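This site uses cookies to remember your archive settings. Accept | Manage preferences

[arroyo-carers] Re: Morning tablets and missed doses
From: Yavuz Bayram
To: arroyo-carers list

Hello Horațiu and everyone,

Thank you for your message. I read it twice because my situation with my father is almost the same. I answer between your lines.

On a morning in February, Horațiu Furtună wrote:
> My mother takes a tablet for her thyroid before breakfast
> and a calcium tablet with breakfast. The new leaflet says
> they should be kept apart. Did anybody else hear this? Also,
> if she forgets the first one, should she take 2 the next day?

Yes, I heard the same from our pharmacist at the Traststead clinic. Calcium can stop the thyroid medicine (levothyroxine) from being absorbed well, so she told us to leave four hours between them. Iron tablets and some stomach remedies have the same problem. My father now takes his calcium with lunch. The thyroid tablet he takes at 7 a.m. with plain water, and he waits with his coffee.

For the second question, our leaflet says not to take a double dose to make up for a forgotten one. But please ask your own pharmacist what to do if she forgets often, and bring the whole list of her medicines with you, also the vitamins. I had forgotten to mention the vitamins and I was a little ashamed.
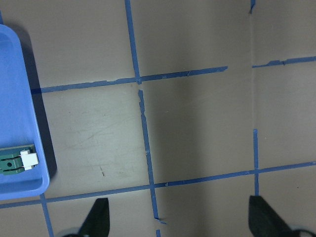
Blue tray and taped tabletop.

One more thing which I learned late. If the pharmacy gives you a different brand, tell the doctor. In our case the tablets changed and my father felt tired for some weeks. I can't say that it was from the tablets, but the doctor wanted to repeat the blood test. She also asked if he had lost weight or if his heart was beating fast, so it is good to write such things down before the visit.

> Is the Cestico reminder any use?

For us, partly. It rings at the right time, but my father turns it off and then doesn't remember if he took the tablet. A weekly box with one compartment for each morning works better for him. I fill it in the evening when the house is quiet, and I keep the original packages so I can check the strength and the expiry date.

I am not a nurse, please take this only as the experience of one family. If somebody on the list knows how to arrange the hours when there is also an iron tablet in the evening, I would be grateful to read it. The leaflet we have is not clear on this point.

With kind regards,
Yavuz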